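Spiral-Bound Notebook

From the Wunby Desk Encyclopedia, an open reference about ordinary things on ordinary tables
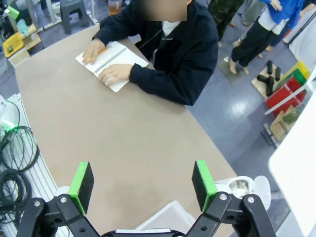 A spiral-bound notebook is a stack of loose sheets held together by a coil of wire or plastic that runs through a row of small holes along one edge. I've been keeping this entry going for a good while now, and it's still my favorite one on the whole site (sorry, Stapler). If you came from the Composition Book page, the big difference is the coil: a composition book is sewn or glued at the spine, and a spiral notebook isn't, so it opens all the way and stays there.

Names

Most people I know just say "spiral." Office supply folks say "coil-bound" when it's one continuous piece of wire wound through round holes, and "twin loop" or "double wire" when it's a row of paired loops squeezed shut. I used to mix these up all the time! Afonso Simões, who edits our binding pages, finally made me sit down with one of each and open them up. A coil unscrews. A twin loop has to be pried apart, and it never closes quite as nicely again.

Parts

The cover is usually heavy card on the front and something stiffer on the back, so you can write with the notebook on your knee. The pages come ruled, squared, dotted or blank. Many school notebooks also have a line of tiny perforations near the coil, so a page can come out with a clean edge. Without that line you get the ragged fringe, which my fourth grade teacher called "the crumbs" and would not accept on homework.

The ends of the wire are bent inward on a decent notebook. On a bad one they stick out and catch on sweaters, and I've lost at least two good cardigans that way.

How it lies on a table

Open it in the middle and both halves rest flat, which makes it a great notebook for anyone who likes to write on the left page as well as the right. The coil does make a ridge down the center, though, and your hand will bump into it sooner or later. Right-handed writers meet it on the left page, left-handed writers meet it on the right one – unless they do what I do and turn the whole notebook at an angle. A slight tilt brings the page in line with your forearm, and your other hand can hold down the opposite page near the wire.

Folding the cover all the way around to the back gives you a single page to work on. It's handy on a bus. On a full-size table I don't bother.

Pencils and pens

Pencil is my pick for a spiral notebook, mostly because I like to erase. Soft leads smear when facing pages rub together, so a medium lead is the better choice if you write on both sides. Gonçalo Abreu insists on ballpoint and says pencil notes fade into gray mush by the end of a semester. We've gone back and forth on the talk page for ages and neither of us is budging. Markers bleed through the thin stuff, no argument there.

A skinny pencil will slide right down inside the coil of a bigger notebook, and that's where I keep mine. It does bend the wire a little over time.

The Grellham count

Aurora Mendes went through the lost-and-found log at the Grellham study rooms for this section, and I love her for it. The log had 1,749 items in it, of which 265 were notebooks of one kind or another. She didn't split the spirals from the rest – the log just says "notebook" – so please stop adding a percentage here. It keeps getting reverted.

Care and repair

A flattened coil can often be saved. Take a round pencil, push it through the squashed part, and roll it a little at a time until the loops open back up. Go slowly, especially with plastic, which can crack in cold weather. If the coil has crept out at one end, twist it back in like a corkscrew and crimp the tip with pliers.

For recycling, pull the wire out first if your local program asks for it. Ours does. Unbend the tip, turn, and the whole coil comes out in one long springy piece that kids will fight over.

Storage is the weak spot. Spirals stacked all the same way pile up higher on the wire side and slide off the shelf, so flip every other one.

See also

Composition Book; Legal Pad; Pencil; Perforation; Three-Ring Binder

Last edited on a Tuesday, with fixes to the twin loop paragraph by Afonso Simões.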